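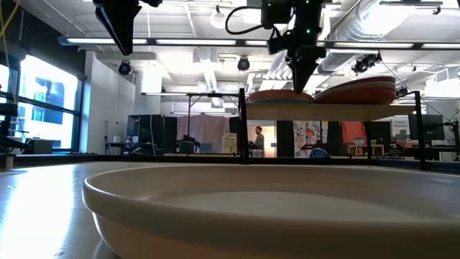
Daline is a planning and perception package for two-arm cells, sold by Biveser as a way to get from a bare pair of arms to sorting and stacking jobs without writing your own planner. I have read that promise on a good many boxes. The licence is £1278 a year per cell, so I wanted to see it cope with ordinary trouble before I said anything kind. Window light is ordinary trouble. Look at the white glare on the grey top next to that big cream bowl: it is the sort of patch a depth estimate likes to turn into a hole or a lump, and Daline did both on my first morning with it. The planner then routed an arm politely round a lump of nothing.

You can mask the glare by hand in the scene editor. The manual, all 61 pages of it, calls this "surface hinting". I call it doing the job myself. The masks don't follow the sun either, so a hint drawn in the morning is wrong by lunch.

To be fair, the shelf handling is decent. You give it the height of the board and the posts, and it keeps the forearm clear of them. I never had it clip an edge, even with the speed up at the top setting. The paths are ugly, with a big swing out to the side where a small lift would do, but they are safe.

The wrist view is where the sales talk gets loudest. Biveser says the close-up camera "removes the need for calibration". It doesn't. It removes the need to calibrate often, provided nobody knocks the mount. On planks as shiny as these, with overhead lights bouncing off the finish and both fingertips always in shot, the finger mask has to be redrawn any time you change tips. Forget, and Daline treats your own gripper as something in the way and refuses to close.

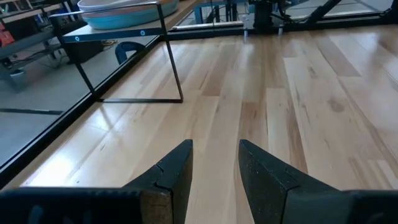 Control and timing

The loop runs at 50 Hz, and it holds that rate as long as the perception module lives on a second machine. Put both on one computer and it stutters. The log says so in small grey text and the main screen says nothing. I'd like that the other way round.

There are 11 tuning values for grip and approach. Four of them matter. "Approach softness" is the one to learn first, and the default is much too stiff for crockery. Declan Bloxham's notes on the Mösli forum are clearer about this than the manual is, and I ended up copying his values almost unchanged.
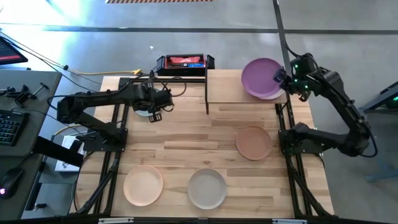 Page last changed: 9/28/24

Added after the June release, which brought in the shared workspace mode. Two arms facing each other over one table is the case it was written for, and a plate lying on another plate is the case that shows it up. With the right-hand fingertips at the rim of the purple plate, the planner has to know that the pinkish-white one beneath it is a separate thing. Where enough of the lower rim peeks out, the new version usually splits the two. Where the rims line up, it still sees one thick plate and plans one grip.

A plate mostly hidden under the other gripper is worse. Daline drops it from the scene until the arm moves off, then brings it back under a new name, and any task that was waiting for the old name stops dead. Jodham, the free planner I use otherwise, keeps a hidden object in memory for as long as you tell it to. That ought to be a basic feature at this price.

Arm-to-arm avoidance is better than before. It works by making one arm wait, so don't expect much speed from the second one.

Would I renew? For a fixed layout with blinds on the windows, perhaps. Ask for the trial licence first, and run it on your own shiniest table.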